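Subject: Re: Practice task for the two-arm group

On the group list, Nahuel Cáceres wrote:

> Could the instructors confirm which task the Urnent team should prepare for the August review? Some of us understood it was still block stacking. We would also like to know how many recorded runs are expected and whether both arms must be used.

Dear Nahuel, dear all,

Block stacking was retired at the end of last term. The task for the review is the spoon exercise, with the cup and the square container set on the black cloth. The spoon is to be gripped by the upper part of the handle and held upright, bowl down, before it is moved over either vessel.
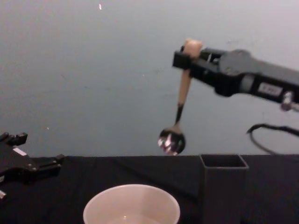

Each team should submit 100 recorded runs. The Arum team has filed 17 to date and the Urnent team 3, so bench time at Brostley will go to Urnent first until the numbers are closer. Both arms must be powered and homed at the start of a run, but only one needs to handle the spoon — please state which in the log.

Runs in which the spoon is dropped should be kept and marked as failed. They count toward the total. Teams that have renamed their folders are asked to restore the original names before uploading.

Regards,

Telma Yáñez
Course Coordinator, Student Robotics Program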